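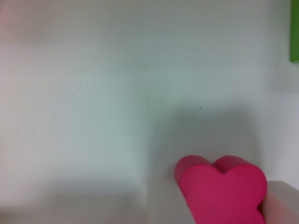
Chapter 5
Showing Instead of Telling

I learned to teach robots the slow way, by writing out every position in a text file and then watching the arm miss. When I finally got to grab an arm and drag it through the job myself, I felt a little cheated by all those earlier evenings. So this chapter is about demonstration, meaning you do the task and the robot keeps a record of what you did, either because you moved its joints with your own hands or because you steered it from a distance with a second arm or a controller. Our running task is about as humble as they come: pick up a shaped block and put it where it belongs. The pink heart is the block I'll keep coming back to, and from the wrist you get its two rounded lobes and the notch between them, a white surface on either side, and no sign at all of the point at the bottom. Keep that missing point in mind, please! We're going to spend a good part of section 5.2 on what a learner can and can't pick up when the wrist view leaves out part of the shape.

Before we get going, a word about what you need from earlier chapters. You should be comfortable with joint angles and with the idea of a gripper pose (chapter 2 if you're rusty). You don't need any of the math from the chapter on planning, and if you skipped it, I won't tell. I did most of the work for this chapter on a small bench arm we call Ko, with a leader arm of the same shape sitting next to it, and everything here should carry over to whatever your lab has bolted to the table.

5.1 Two ways to lead a robot

The first way is to take hold of the arm. Roboticists call it kinesthetic teaching, which is a big word for pushing and pulling. You put the motors in a soft mode so they hold up the arm's own weight and not much else, and then you guide the gripper down to the block, close it, lift, carry, and let go. The joint sensors write everything down while you work. It's lovely for beginners. You feel it in your own wrist when the arm reaches the end of its range, and you very quickly stop asking it to do things it can't.

The trouble is that you're in the way. Your hands are on the arm, your sleeve is in the camera view, and the pictures you record have a person in them who won't be there when the robot works alone. A learner that depends on pictures may latch on to your sleeve just as happily as it latches on to the block. I once recorded a whole Friday afternoon of demonstrations wearing a striped shirt, and I'll let you guess how well that policy did without me.

The second way is teleoperation. You stay back and move a leader arm, or a joystick, or a handheld controller, and the robot follows. Now the camera sees only what the robot will see later on. The price is touch. On most setups you can't feel the block through the leader, so you're judging contact by eye, and new operators tend to squeeze too hard or let go a finger's width too high – I still do it when I'm tired.

My own habit is to use both. I drag the arm by hand first to find out whether the motion is even comfortable for it, and then I step back and record the real set by remote.

5.2 What the wrist camera knows

A wrist camera rides along with the gripper, so its view changes with every move you make. Close to the work it can tell you a lot about an edge or a gap, and it can also lose most of the object. Go back to the heart for a minute. It runs out of view at the bottom, and so do the white surfaces beside it. A person fills in the point without thinking, having seen a few hearts before. A learner has only your demonstrations to go on, plus whatever other cameras and sensors you've given it.

This has a very practical side. If every one of your demonstrations comes in from the same height, on the same path, the learner may do fine on that path and fall apart a little to the left of it. So vary your approach. Come in high sometimes. Come in a touch sideways and then correct, slowly, with the camera running. Those corrections feel like sloppy driving, and I used to delete them. Now I record a few on purpose, so that the learner has some examples of getting back on course.

Background matters too. A plain pale wall makes a lovely quiet backdrop, but shadows still fall on it, and they shift when you move a lamp or lean over the bench. When we did the Granden exercises in October, the light by the window was different by four o'clock, and our morning demonstrations alone weren't enough.

5.3 How many demonstrations?

Everybody asks, so let's get to it. For the block task I collected 177 demonstrations, after aiming for 200 and throwing out the ones where I'd dropped the block or bumped the table. My first try used just five, and the arm did a pretty convincing impression of someone reaching for a light switch in the dark. Your number will depend on your task, your cameras, and how steady you are as a driver.

Try this before you read on. Record two demonstrations of the same pick, one by hand and one by remote, and plot the gripper height for each over time. Look for the places where you paused. Write down what you were waiting to see or feel at each pause, and keep the page, because we'll use it in section 5.4 when we start cutting recordings into steps.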